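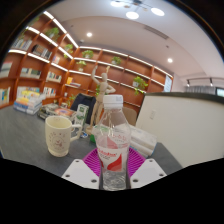 Intro to Automation, Handout 4
Visit to the Rekex open day, 2019-11-06

Read this before the lab report. It covers the demonstration only. The talk on safety fencing is in Handout 5.

1. What was demonstrated

The Rekex staff ran a session on grasping with a hand-held gripper. A person holds the tool and does the task by hand, and the recordings are used later to train an arm. The set they are building is called Vindaler. It had 1,367 recordings on the day of our visit, 174 of them with bottles.

2. The fingers

The two finger pads are ribbed, and the ribs give when they meet a curved surface. Staff compared them with flat, hard jaws, which touch a round bottle along a thin line on each side. A soft pad spreads the load – useful with thin plastic, where too much force buckles the wall.

3. Why a clear bottle

Clear plastic is hard for a vision system. The background shows through the shoulders, and the base throws bright highlights. The cap and the label are the parts that can be found most reliably. Note how much of the outline is left if you ignore those two.

The table also held a mug, books and a jointed wooden mannequin. A system trained only on bare tables tends to do badly on full ones.

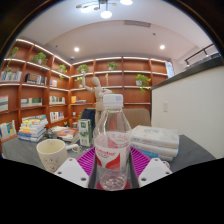

4. Terms to know

Grasp point: where the finger meets the object.
Compliance: how far a finger gives under load.
Occlusion: one object hiding part of another. The mug and the left plate are a case of this.

5. For the report

Write 2 pages. Compare the ribbed pads with the Moodley parallel jaw from lab 11. Say which you would choose for a clear bottle and what you would measure to check it. Sketches by hand are fine – label the grasp points.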